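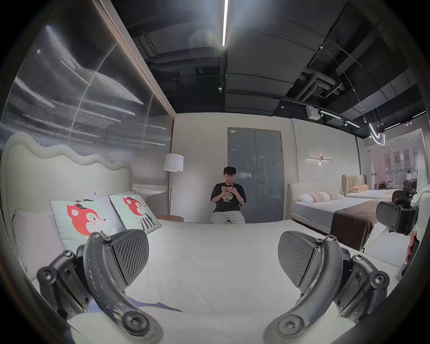
Fox cushions on the bed. Story by Chae-won Han.

The Room in Vornden

Eskil Lindholm took the room in Vornden because the ferry to Derkano had stopped for the night. The woman at the desk wrote his name in a book and gave him a key with the number 36 on it. She said breakfast was at seven and the stairs were steep.

He carried his bag up. The bed had a tall cream headboard and two cushions with foxes on them, each fox in a top hat. He moved the cushions to the chair so he could sit down. Then he took his mother's letter out of his coat and read it again.

The house in Gondal was sold, she wrote. The new people wanted it empty by the end of January. There were 1148 books, and she had written down every title, and he was to tell her which ones he wanted. The list was in a second envelope. He had not opened it.

It was raining on the harbor. A man was pulling a tarp over a stack of crates and the wind kept taking it back from him. Eskil watched until the man got one corner tied.

He had not been home in eleven years. He had sent money, and cards at the holidays, and once a coat that was too small for her. She had thanked him for the coat and given it to the neighbor's girl.

He opened the second envelope. The list was in pencil, on both sides of the paper, and the writing got smaller toward the bottom of each page. Halfway down the fourth page she had written "the bird book" with no other title. He knew the one. His father had kept it by the kitchen window and marked the margins with dates, and the last date was a Sunday in spring.

He went down to the desk and asked if there was a telephone. The woman turned hers around on the counter so it faced him, and then she went into the back and ran some water.

It rang for a long time.

"It's me," he said. "I'm in Vornden."

"What are you doing in Vornden?"

"The ferry stopped."

"It always stops," his mother said. "Did you eat?"

"Not yet. I want the bird book."

"Well, I know that. I already put it aside. What else?"

He had left the list upstairs on the bed. He told her to wait, and she said she would, and he laid the receiver on the counter and went up to get it.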